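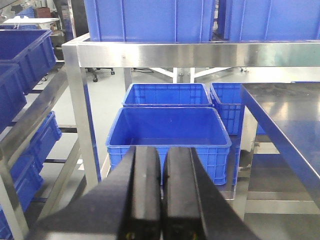
Where Does the Bread Go? A Term Project on Day-Old Baking
Teodor Rutkowska and Szymon Bielecka

Why we picked this

Szymon works Saturday mornings at Mostisance, a small bakery near campus, and he kept coming home with bags of rolls. Good rolls, too! We started asking what happens to all the bread that doesn't get taken home, and that question grew into this whole project.

Our class had been reading about food waste in big supermarkets, but we wanted to look at small shops, where one person decides at closing time what gets kept and what gets tossed.

What we did

We visited four bakeries in the Vestotness neighborhood and talked with whoever was closing up. At each one we asked what was left over, where it went and how they decided how much to bake the next day. Then we followed Mostisance more closely for 12 evenings in September, weighing the leftovers after the door was locked. We used a kitchen scale and a paper log sheet, which Teodor typed up afterward (my handwriting is awful, sorry Teodor - Szymon).

We also baked with old bread ourselves. This was easily the most fun part of the term.

What we found

Over the 12 evenings we weighed 153 pounds of leftover bread. Soft white rolls were the biggest share by far, and the dark rye was almost always gone. The owner guessed that rye would be the worst one, so she was as surprised as we were.

Rain mattered more than we expected. Our heaviest evening was a stormy Wednesday, when 39 pounds were left over. Few people walk past when it's pouring, and the dough is already made by then.

The other bakeries each had their own system. One sells mixed bags at half price after five. Another dries everything for breadcrumbs, and they smell amazing. The third gives its leftovers to Pongsiri, a lunch place two doors down that turns them into a sweet bread pudding with coconut milk. We tried it twice, for research!

Baking with leftovers

Our best recipe was a loaf with toasted crumbs soaked overnight and mixed into fresh dough. It came out moist and a little nutty, and it kept longer than the plain loaf we baked next to it. Our crackers were a flop - too thick, and they bent.

What we would change

Twelve evenings is a short stretch, and all of them were in the same month. We'd love to see a winter log next to ours. We also weighed everything in one bag on the first two nights, so the split by type only covers the other ten.

Mostisance has started baking fewer white rolls on rainy days, and the owner asked to keep our log sheet. Szymon is still filling it in on Saturdays.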